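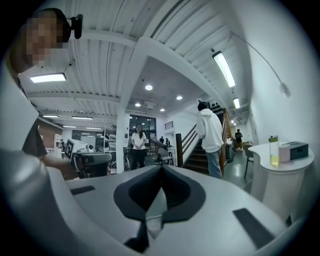 Notebook, wet bench, Zemesness
April 2020
Entry: oxalic acid stock, re-standardization and storage check

Reason for entry: Afshin's rust removal trials gave two different end points from what should have been the same stock. Either the stock drifted or one of the bottles was made up wrong. Checked both.

Materials
Oxalic acid dihydrate, Vulon, opened last August. Crystals free-flowing, no caking at the neck. Label legible, hazard text intact.
Bottle A, made by Thu. Bottle B, made by Uyên. Both labeled 0.10 M, both in the acid cabinet, lower shelf.
Permanganate titrant, standardized against sodium oxalate the same morning. Factor written on the bottle.

Procedure
Aliquots acidified with dilute sulfuric, warmed on the plate until just steaming, titrated to the first pink that holds for 30 seconds. First few drops decolorize slowly, as usual. Let those clear before opening the tap further. Do not boil: oxalic acid breaks down and the titer reads low.

Results
Bottle A on target, replicates agree to the second drop.
Bottle B low by a bit more than a quarter. Repeated with a fresh pipette, same answer.
Worked back from B: the mass was calculated with the anhydrous formula weight (90.03) and weighed out as dihydrate (126.07). The ratio is 0.714, and B fits that within the error of the burette. Uyên checked her worksheet and confirmed. The sheet template has the anhydrous value in the cell, so this was waiting to happen. Template corrected, old copies deleted from the shared drive. Charalambos to look for the same cell in the citric acid sheet (monohydrate, same trap).

Bottle B relabeled with the measured concentration and marked "cleaning only". No need to dump it. 700 mL left.

Effect on Afshin's trials: coupons 1 to 6 used A, the rest used B. He will rerun the B set. Tests at the Sutter rig used a separate premix and are not affected.

Handling notes, since two people asked
Oxalic acid is toxic if swallowed and harmful through the skin. It binds calcium, and the kidneys take the damage. Dilute solution on a glove is still a glove change. Nitrile is fine for our concentrations.
Weigh in the hood. The fines are irritating and the balance by the window sits in a draft.
Goggles, not safety glasses, for anything warm.
Keep away from strong oxidizers and from silver salts. Silver oxalate can explode when heated. The silver nitrate was one shelf above the solid, now moved to cabinet 39.
Never mix rust remover waste with bleach. The drum by the sink had no acid label, only a faded date. Nghĩa has put a new one on.
Small spills of solution: cover with sodium bicarbonate, wait for the fizzing to stop, wipe, bag. Solid: dampen before sweeping.
Skin contact: rinse 15 minutes, then report it, including if it looks like nothing.

Storage
Solid stays in the original container, lid tight, dry. In very dry air the dihydrate slowly loses water, so do not keep it in the desiccator. Found a 160 g jar in there from the Waken job. Water content unknown, marked for disposal, waste log line 413.

To do
Order a new bottle of solid.
Second person signs the calculation on every stock from now on, initials on the label.
Recheck A in four weeks, keep it in amber glass until then.
Ask Thu where the spare burette tap went.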